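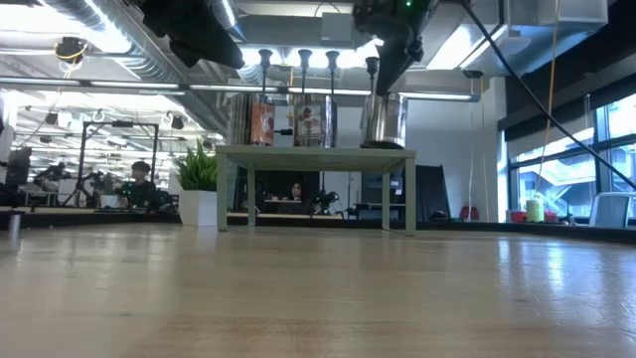 dabbas_reader
I finished The Lamp Keepers of Elero last night and I am still buzzing! It's Samer Akl's second novel, the one set in the port town where the ferry stops running, and I can't believe I waited this long. I picked it up for the chapter where the grandmother tells the family history by moving things around on the table, and wow. She has one object for each son. I tried to picture it using the three shiny canisters up on the little green stand, one per brother, and it finally clicked for me that the middle brother is the one telling the whole book. Read chapter 13 again with that in mind. Has anyone else read it that way?

prarkia77
Welcome to the club! I love this book so much. I don't buy the middle brother, though. The narrator knows what was in the letter from the harbor office, and the middle brother was away at school when it came. To me it's the sister, all the way through. She's the only one who is home in every chapter.

dabbas_reader
Ooh, but he reads the letter later! Page 96 in my paperback, when he's clearing out the desk. It's one line and easy to miss (I missed it the first time).

oldmargins
Page 96 says he finds "the letters." It doesn't say which ones. I like the theory, but that's a lot of weight for one plural noun.

I'd also argue the first novel is better. Salt Accounts is shorter, it moves faster, and Akl hadn't fallen in love with the long weather passages yet. Four pages on fog in Elero. Four!

prarkia77
The fog pages are my favorite part, fight me. The sentences get longer and longer until you can't tell who is speaking, and then the bell rings and you're back in the kitchen. I read that bit out loud to my husband and he asked to borrow the book.

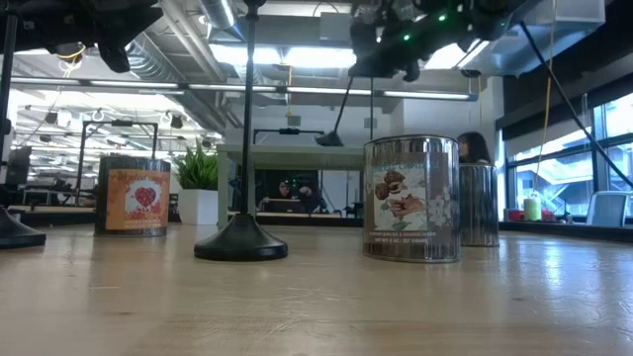
And going back to the sister, look at how the narrator handles food. Every meal is told from the stove side of the room. The brothers only ever come in and sit down. If the middle brother were telling it, we'd get at least one dinner from his chair.

dabbas_reader
OK, that is a really good point and now I'm annoyed, haha. I'm going to go through the meals tonight. There's the wedding lunch, which I remember being seen from out in the yard, but I could be wrong.

quillandtin
Jumping in as someone who is only on chapter 9, so please go easy on the ending. Does the edition matter? Mine is the big one, 567 pages with the notes in the back, and I keep seeing people quote page numbers that don't match up at all.

oldmargins
It matters a little. The long edition puts back the ferry captain's chapters, which were dropped from the first printing. I'd skip the notes until you're done. Note 36 gives away the business with the house.

quillandtin
Thank you! Staying far away from note 36.

prarkia77
Disagree about the captain's chapters, by the way, I know some people think they're padding. They're the funniest thing Akl has written. The one with the goat on the gangplank had me crying.

oldmargins
The goat is good. I'll give you the goat.

dabbas_reader
Back from the meals. The wedding lunch IS from the yard, and the sister is inside with the bread the whole time, so she can't be seeing the uncle drop his hat. That's one for me! But every other meal is from the stove, so I'm maybe half convinced. Could it be both of them, taking turns?

prarkia77
Both of them!! I have to start it over now. Give me until January.

quillandtin
Chapter 10 tonight. I'll watch who's standing by the stove.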